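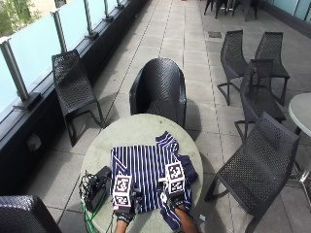 4.2 Recording your first folding examples

Ploteck learns from whatever you show it, so please take your time with this part, and don't worry if your first few tries feel clumsy (everyone's do!). Lay a single garment on the table, keep the small black box near the rim with its cables hanging over the side, and put on both gloves so that the white cube markers sit on the backs of your hands.

1. Start a new session and name it. We like plain names, such as "striped-17".
2. Hold still for 3 seconds, then fold at your everyday pace.
3. Stop the recording before you take your hands off the cloth.

Note: A change of garment means a new session, even if the two look nearly alike.

4.3 Adding close views with the hand-held gripper

Switch the input to "Gripper" and pick up a knitted piece.

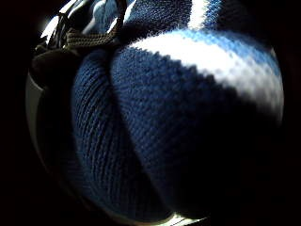 Figure 4-2. Navy knit with white and light blue stripes, gripper camera view.

4. Close the fingers slowly and let the cloth bunch up however it likes.

Caution: Never pull on a snagged thread. Open the gripper all the way first.
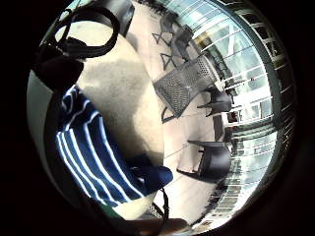 5. Carry on until the counter reads 300, then save. Birthe Dalsgaard, who wrote the Greltitz checklist, saves a good deal sooner than that, and you're welcome to do the same.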